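3.2 样本与问卷设计

本研究以Lockwood镇及邻近的Bornlow社区为调查地点，考察小型企业职工的午休安排与下午工作状态之间的关系。问卷于7月发放，共回收有效问卷699份，涉及105家企业，行业以机械加工、印刷和食品包装为主。问卷分为作息习惯、通勤时间、工作场所条件和主观疲劳感四个部分，其中疲劳感部分沿用Hollis与Aguirre编制的量表，受访者按七级计分作答。

为控制岗位差异的影响，本文将受访者划分为固定工位与流动工位两类。固定工位者的午休时长较为集中，多数人选择在工位附近用餐；流动工位者的午休起始时间则受当日任务影响，个体间差异明显。通勤时间较长的职工更倾向于缩短午休以提前下班，这一倾向在两类岗位中均可观察到。
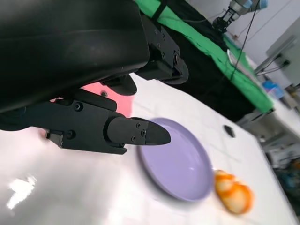 图7 白色台面上方的黑色夹爪

在工作场所条件方面，设有独立休息室的企业，其职工疲劳感得分总体偏低。考虑到企业规模可能同时影响休息室的设置与劳动强度，后续回归模型将企业人数列为控制变量，并对缺失值采用多重插补处理。有关量表信度的检验结果见3.3节。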